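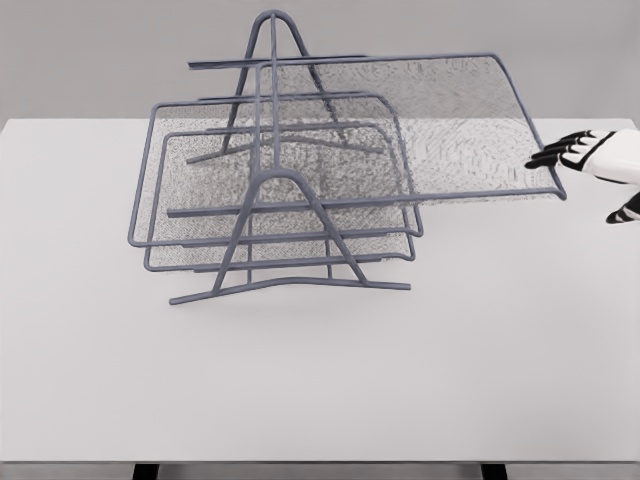 New rules for reporting simulated runs are out!

Version two of our reporting guide for simulated manipulation work went live on the Drisana site on 2026-07-30, and I have been waiting to write this item for months. If you train or test anything with hands in simulation and then share the numbers with the rest of the network, this one is for you. It's short (17 rules, down from a first draft that had far too many) and I think you can read the whole thing over one coffee.

The old guide was written when most of us were picking up blocks. A block is either off the table or it isn't, and "success" hardly needed a definition. Then people moved on to drawers, lids, hinges and sliding trays, and the word started to stretch. At the Devdale meetup we compared notes on one tray-pulling task and found that three groups were scoring it three different ways. One counted any movement of the tray. One wanted it past a set distance. The third wanted it past a set distance with the rest of the organizer still standing where it started, and of course their score looked the worst on paper, when they were the ones asking the most of their policy!

So rule 1 is now the one I'd put on a T-shirt: write the success condition as something a stranger could code from your text. Say which joint or object you measure, how far it has to travel, how long it has to stay there, and what else in the scene must not move. If the hand has to be holding on at the end, say so. If it may let go, say that too.

Rules 2 through 6 cover starting conditions. Report how you place the object, how much you vary its position and angle, and whether the hand begins open or already near its target. Keep your test seeds apart from your training seeds and publish both lists. We had a lively back and forth over how many test episodes to ask for. The guide settles on 2000 for any result you want to compare across groups, with a smaller run allowed for early work as long as you label it that way.

Rule 9 is my personal favorite, and it's about contact. Thin parts are hard on a physics engine. Wire, mesh and narrow rims are the places where fingers sink into things they shouldn't, and a policy will happily learn to use that. Ivan Bilyk went back through 1328 of his own logged successes on the Josodton benchmark and found 115 where a fingertip had passed through a rim during the pull. He reran the lot with a finer time step, posted both sets of numbers, and let us use the whole story in the guide's appendix. I love that. From now on, please report your time step, your collision shapes (the real ones, which may be much simpler than the mesh you render) and the deepest overlap you allow before an episode is thrown out.

Rules 12 to 14 deal with pictures and video. Renders must come from the same model that produced the score, with no swapped-in prettier hand. If you show a clip, give its episode number and say whether it was picked by chance or by you. Either is fine. We all like a good clip.

A few things did not make it in. Friction ranges are still open, and so is the question of what to do with hands that have missing or locked joints. The Zinchenko group has offered to write up a proposal on friction, and anyone who wants to argue with them should get in touch early, while the text is still soft.

How to switch over: new results posted to the shared table should follow version two right away. Older entries can stay up with a "v1" tag next to them, and you don't have to rerun anything. There's a blank report form at the back of the guide, plus a filled-in one for a drawer task so you can see how much detail we mean. The form takes up to an hour the first time and gets much quicker after that.

Please send corrections, too. I already know of a typo in rule 8 (it should read "per episode," not "per epoch"), and fixes will go into the online copy as they come in.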